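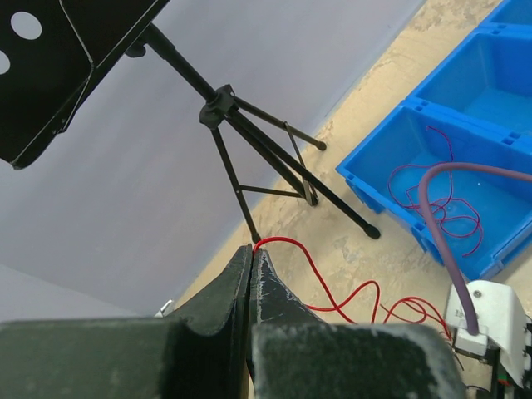

Mwangi Rotich thinks we should have picked towels. A towel at least stays where it is put, he wrote on our first draft, and if a machine can't fold one it has no business near a loose wire. We kept the wire, for the reasons given below, but his note is a fair place to start the report.

Can a Machine Tidy Up Yet?
Final project report, Applied Automation
Magdolna Gulyás, Atieno Chege, Efraín Agudelo
23 January 2019

1. The question

We wanted to know whether a robot arm with a plain two-finger gripper can do the small handling jobs that fill up a day at home or in a shop. Vacuum robots were left out. They do one job on a flat floor and hardly touch anything. Most chores are picking something up, moving it and putting it down in the right place, and a lot of the things people pick up are soft or thin, or change shape when touched.

Thin wire is about as awkward as it gets. It bends under its own weight, it springs back, and two pieces lying together become one tangle. Anyone who has cleared up a repair bench knows the job. An adult does it while talking about something else.

2. What we compared

We chose three chores and ran each one with the arm and then by hand.

Chore A: put a rigid part into a bin.
Chore B: hang a short length of wire over a hook.
Chore C: take one length of wire out of a coil and leave the rest behind.

The arm was steered by a person for all of the B and C runs. Chore A was also run from a stored program written in Nullero, the control software used in our course. The bench time came to 200 runs in total, spread over the three chores. Most of the setup work was done in August, before the term began, and that part is not counted.

3. Results

Chore A was close to solved. With the part in a known spot, the stored program did it without help. When we turned the part sideways the program missed, and a person had to take over. Efraín thinks a better camera routine would fix this. Atieno is less sure – she watched it miss on parts it could see perfectly well.

Chore B was slow but possible. The hard step was closing the fingers on something so thin. If the tips are even slightly out of line, the wire slides through. Once gripped, it usually stayed gripped, but the free end went wherever it liked and the operator had to wait for it to settle. 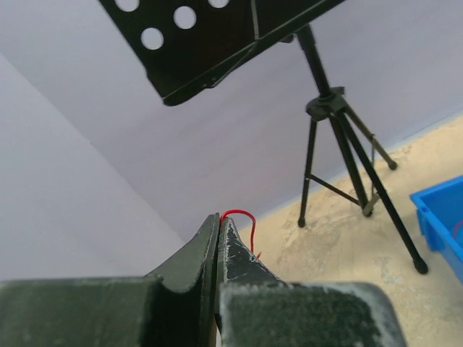
4. Why chore C went badly

Pulling one piece out of a coil was the worst of the three by a wide margin. The operator would grip a loop, lift, and get the whole coil. By hand, people shake the coil a little, feel which part gives, and change their grip without thinking. Our gripper had no sense of touch, so the operator was working by sight alone. Bohumila Baláž suggested a gentle side-to-side motion before lifting. It helped in a few runs, and we did not have time to test it properly.

5. Cost

Our budget estimate for a similar setup, using the Grivden parts list and a second-hand arm, came to $2,788. That leaves out the operator, who is the real expense. A chore that needs a person steering the whole time has not been taken off anyone's hands.

6. Answer, as far as we got

Machines can do the rigid, repeated part of shop work now if somebody lays the parts out for them. For household chores with cloth, cord or wire, we would say no, at least with equipment at our price. The arm itself could reach and move well enough. Feeling, and deciding what to do when the object shifts, was where it fell behind.

7. If another group continues this

Start with thicker cord and work down to wire. Add a simple pressure sensor to one finger before changing anything else. Log every failed grip, including the ones that look like operator error – we dropped those in the first two weeks and regretted it. The run sheets and the Nullero program are in the Akar folder on the course drive.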